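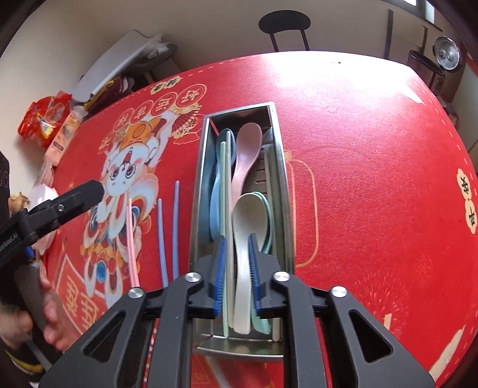
Lunar New Year tables go up at Lundus Hall

The red tablecloths are back at Lundus Hall, where the Staltalon neighborhood association is getting ready for its Lunar New Year supper in January. The meal is set for 115 guests this year, up from last year, and will be served in two sittings. Doors open at 5 p.m.

Each table gets a printed holiday cloth and a stainless steel caddy for spoons and chopsticks. The association switched to reusable utensils after last year's supper, when disposable sets filled most of the trash bags. The new ones come in soft colors — pink, blue, mint green and white among them — so that people sitting together can keep track of their own.
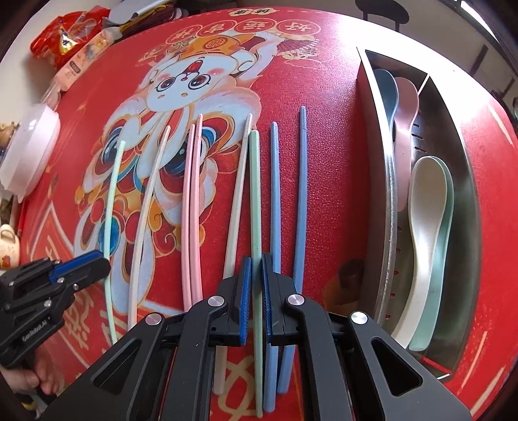

The money for the utensils came from a bake sale at the Jitirus bookstore in the fall. It also paid for 18 caddies, which will stay in the hall kitchen and can be borrowed by other groups. Anyone who wants to use them should sign them out at the front desk and return them clean within 3 days.

Supper will be dumplings, noodles, greens and a clear soup, with oranges afterward. A vegetarian menu is available if requested when booking. Parking behind the hall is limited to 52 cars, and the lot on Stöckli Street will be open as well. 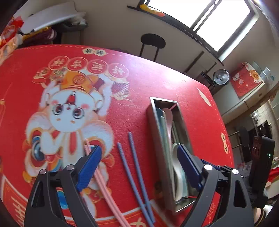
Pink and blue chopsticks beside a utensil caddy on one of the holiday tablecloths.

Tickets are on sale at the hall office and at Jitirus. Children under five eat free but still need a ticket — the kitchen uses the count to plan portions. Seats left over for the second sitting will be sold at the door.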